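Robot arm going in at our shop, what happens to the people on that bench?
Asked Tuesday, August 5, 2025

I work at Trarkutmont, where we pack wooden blocks for craft kits. In July the owners put in an arm to pick up blocks and set them down. Four of us do that by hand now, up to 3000 blocks a shift. We were told no layoffs, but hours weren't mentioned. What should we be asking?

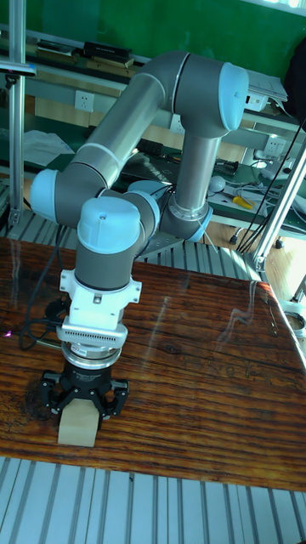

Answers (2)

First answer

We went through this at Handton. Picking went to the arm and two people moved to inspection. Hours stayed the same but the breaks changed — someone has to cover the cell now. Get the new job description in writing before you train on it. Ours took around 300 hours of running before it could be left alone for a whole shift.
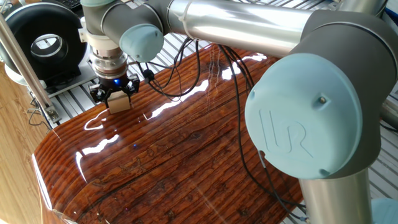
Does the person who tends the arm get paid more?

At Handton it was 275 dollars a month extra, and only after the operator course.

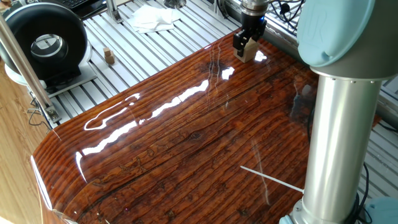
Pay is one part of it, and the other is what your day feels like. I used to talk to the person next to me and now I mostly watch. My wrists are better. A gripper holding one small block over a shiny tabletop is slow to look at, and you still have to pay attention. Ask for rotation so the same person isn't stuck there all week.
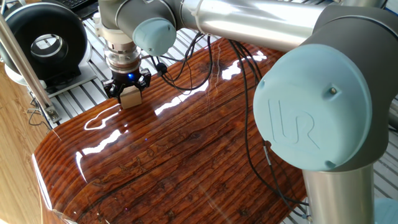
Also ask who is allowed to stop it. At our place only the lead could at first, and that caused arguments until they changed the rule.

Second answer

MacKinnon did the same with 2000 parts a day and everybody kept their job. Griltine cut the evening shift. Depends on the owner. Ask about hours.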